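Packaging Test Technician - Closures and Containers
Pirkidano, Timora site
Full time, starting January

Pirkidano tests rigid packaging for food, household and personal care customers. The Timora laboratory handles closure torque, leak and drop testing on 113 active container formats. We are hiring one technician for the early shift, reporting to the laboratory manager, Radosław Pietrzak.

Duties
Condition samples and record weights before testing
Measure application and removal torque on screw closures
Run vacuum leak tests and top-load compression tests
Check neck finish dimensions against the customer drawing
Enter results in the Zisell database and flag out-of-limit values the same day

A typical qualification order covers 2,000 units split across 3 production lots. Technicians work from a written sampling plan and do not change it without sign-off. Threaded necks account for most of the workload - snap-fit closures are handled by a separate bench.
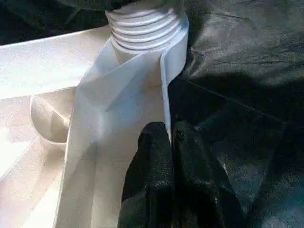
Is previous laboratory experience required?
Candidates from production, quality inspection or machine setup are considered on the same terms, provided they can read a technical drawing and use calipers.

Requirements
High school diploma or equivalent
Able to lift 40 pounds and stand for most of a shift
Basic spreadsheet skills
Working knowledge of ASTM or ISO test methods is useful but optional

The shift runs from 6:00 a.m. to 2:30 p.m. with a paid break. Training takes place on site and includes a period at our Cârstea warehouse, where retained samples are stored.

Send a resume and a short cover note to the Timora office, quoting reference 73. Applications without the reference number may be delayed.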